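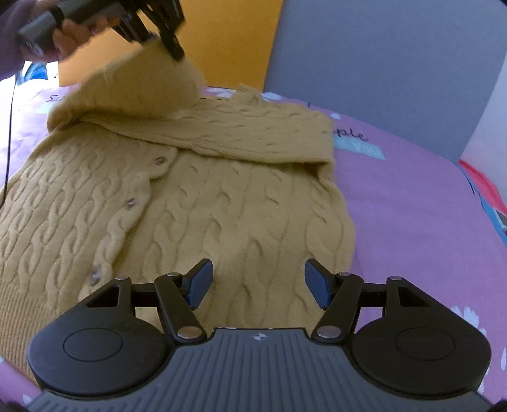

How much should a ring rope give when someone leans their full weight on it?
On the Grirar ring we settled on 4 inches at the middle of the top rope, measured with a person standing still against it. Anything softer and the wrestlers end up hanging over the apron when they hit at a run, and anything tighter and they come away with sore ribs and a few choice words for us.

Workshop notebook, April, started a little after 7 in the morning with the big door open because it was finally warm enough.

Picked up where we left off with the practice ring for the Plinby school. The frame went together nicely, I have to say! The new corner brackets slid on without the mallet for once, and I'm glad I spent that extra evening filing them (my hands are less glad). Boards next, then the foam, then the canvas, and the canvas took longer than the other two put together, as it always does. We laced it from the north side first and it pulled crooked, so we undid the whole thing and started over from the corners, pulling opposite sides a bit at a time. Please, whoever laces it next, start at the corners. I have written this in the notebook before and then gone and ignored it myself.

Bump count on the old center spring is now 1067 since we put it in. It still sounds good, a nice deep boom, but there's a squeak on the rebound that I don't love. I put grease on the lower seat and the squeak moved, which tells me it's probably the plate and not the spring. Will pull it and look when the ring is down again.

Turnbuckles: the Brarnen ones are lovely to turn, smooth all the way, but the pads we have are cut for the older Orbán style and they sit a little proud of the hook. I don't want anybody's forehead finding that gap in the middle of a match. Cut one new pad out of scrap foam and it fits snugly with the cover on. Seven more to sew covers for, plus the four that go on the bottom row, where I might get away with the old ones if I trim them.

Spent $159 on rope tape and lacing cord, receipt is in the coffee can. That's more than I wanted to spend, but the last batch of tape went gummy under the lights and left red streaks down the back of everyone's gear, and we heard about it for weeks.

The Plinby show is planned for 400 seats, so the ring has to come apart and go through the side doors of the hall in pieces. Measured the longest beam twice and it clears with the door off its hinges. Must ask the hall if we're allowed to take the door off its hinges.

Left to do: pad covers, squeak, second coat of black on the steps, find the other ratchet. It was on the apron at lunch.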